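Setting up the board task in the simulator

Veltorik club handbook, part 6

By this point you should have the Planard simulator installed and the arm moving by hand from the slider panel. If the sliders do nothing, go back to part 5 and check that your arm file loaded. The rest of this part takes one club evening, Friday if you come to the regular session.

Start by opening the club scene and saving a copy under your team name. Don't work in the original. Last season two teams overwrote each other and we had to rebuild the table from scratch.

Load the table first, then the arm, then the gray box with its parts. The order matters to Planard - parts loaded before the table drop to the floor when you press Run.

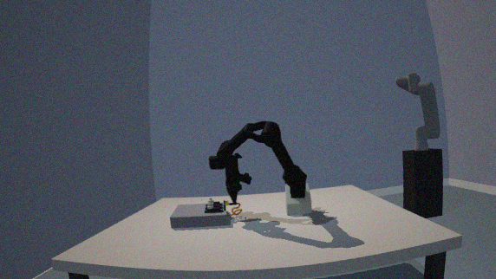
Do we need the real arm to enter the Ververidis student round?
The first round is judged on simulation only, so a saved run and a short write-up are enough.

Next, set the home pose. Drive the arm with the sliders until the gripper is well clear of the tabletop, then press Store and name the pose "home". Make a second pose named "above" with the gripper over the box, and a third named "down" just short of touching it. Keep the wrist angle the same in the last two. If it changes between them, the gripper swings on the way down and knocks the parts out of line.

Now write the sequence. Open the script tab and call the poses in this order: home, above, down, close, above, home. Set the speed to 200 for the first run. You can go up to 600 later, but the physics gets jumpy at high speed and you won't be able to tell a bad pose from a bad contact.

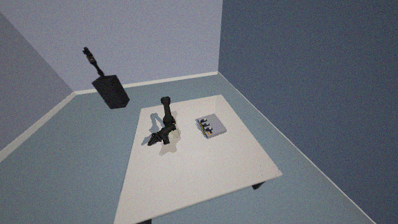 Run the sequence once with the gripper disabled and watch the whole thing from the side camera. Then switch to the high camera and run it again. Write down any pose that looks different from what you expected, with the step number.

If the run stops with error 1014, the arm has hit a joint limit. Open the pose it was heading for, back off the elbow slider a little, store it again and rerun.
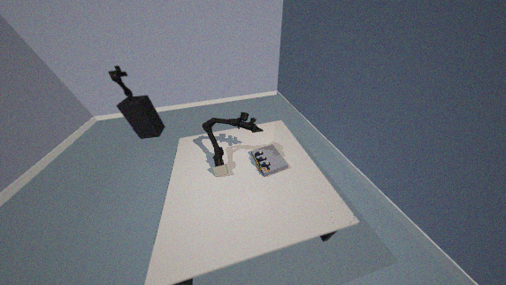 Shadows are worth leaving on even if your laptop is slow. It is hard to judge height from a high camera, and a gripper that looks as if it is over the box may be well short of it. With the arm raised, its bent outline falls on the tabletop to the left, and you can follow the forearm out to the wrist and gripper in it. Step the arm down and watch how that outline moves. Teams with older machines can lower the render quality and keep the shadows.

When the sequence runs clean three times in a row, turn the gripper back on and set the grip force to the lowest value. Raise it one step at a time until the part stays held all the way back to home.

Export the run from the File menu and upload it to your team folder on Vomo. Include the script and your pose list. Part 7 covers the write-up.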